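Lutier Forums > Conventions & Meetups > Artist Alley Talk
Posted June 2021 by trendden_doma

Going back to in-person tables, what are you all bringing?

So my co-writer Lutz and I finally got a yes for a half table at a fall con, our first one since everything shut down, and I'm so excited I've been making lists all weekend! We do a little visual novel called Fuchs (fox detective, lots of tea, two routes finished and a third one that I keep rewriting). Last time we brought a laptop with the demo, a stack of download cards and a bowl of candy, and the candy did most of the work.

What I can't figure out is how much to print. Lutz wants 100 art books. I think that's crazy for a half table in a year when we have no idea how many people are even coming. I said 40. We've been going back and forth since May and he's not budging, so I told him I'd ask you guys.

Also, do people still want demos on a shared laptop? I really don't know if anybody's going to touch a mouse that strangers have been touching all day.

----

pixelmoth wrote:

Forty, and I'd think hard about even that! I took a full box of books to my last show and I sold 23, and that was a good weekend with a decent spot near the doors. The rest lived under my bed until I gave up and put them in the web shop. Books are heavy, too. You'll be carrying whatever you don't sell back to the car with dead feet.

For the demo, put up a trailer on a loop and a big QR code. I had a laptop out for years and mostly what I got was one kid playing the whole thing start to finish while the parents looked at me like I was the babysitter.

----

D_Ostermann wrote:

I'm going to disagree with pixelmoth on the laptop. Our demo is the only thing that sells our game. People read two lines, they laugh, they look up, and then you can talk to them. A trailer on a loop, everyone walks past it (me included, I walk past all of them). Get a cheap controller, wipe it down between players, done.

On the books I'd go in the middle somewhere. The price per copy drops a lot once you order more, so ask your printer for both numbers before you fight about it any more.

Mostly I came in to say I've been doing my own packing this week too. We're wearing costumes this time, so the spare bed has disappeared.

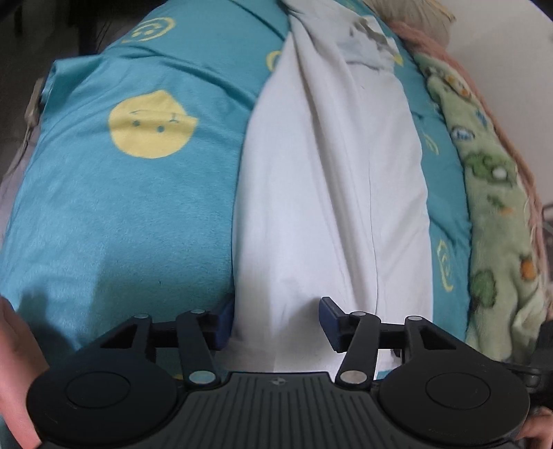

White costume piece on the teal blanket.

Anyway, if you're dressing up at the table, try sitting down in the thing for an hour at home first. I had a collar a few years ago that was lovely standing up and choked me every time I leaned over to make change.

Dörte

----

trendden_doma wrote:

Oh no, now I want costumes. The little yellow faces on that blanket are so cute!! Is the print something you can still buy?

And okay, on the price per copy, Lutz has been saying exactly that and I've been ignoring him. I'll ask for both.

----

D_Ostermann wrote:

No clue, sorry, it was a present and I've never seen it in a store. And tell him I said hi!

----

pixelmoth wrote:

Price per copy is how they get you, though. A cheap book you don't sell is still money gone. I'm not trying to be a downer, I just think people forget that download cards weigh nothing and you can hand out a whole pocketful.

----

lbrandes wrote:

Lutz Brandes here, the guy with the crazy number. My side of it: we had people asking for a book at the last con and we didn't have one. I wrote down emails on the back of a flyer. Then we lost the flyer. I don't want to do that again.

Also it's not all for one show. We can sell the rest online when route three comes out, whenever that is (hi, co-writer).

----

trendden_doma wrote:

Rude. Route three is going great. I cut a whole chapter yesterday and it's much better.

----

saltedpudding wrote:

Could you do preorders with pickup at the table? We tried that with our second game and it took a lot of the guessing out. Only thing is you have to chase people who forget to come by, and there was one guy who showed up Sunday while we were folding the tablecloth.

----

trendden_doma wrote:

Ooh, pickup preorders might be the thing we both say yes to. Going to bug the printer and I'll post what they quote us. Keep the tips coming, especially table height stuff, I never know how tall to build the display.

Related threads
Half table or full table for a first show?
Download cards: where do you get yours printed
Fuchs demo feedback (spoilers for route two)
Banner stands that don't fall over

Contact the mods | © Lutier Forums | Back to top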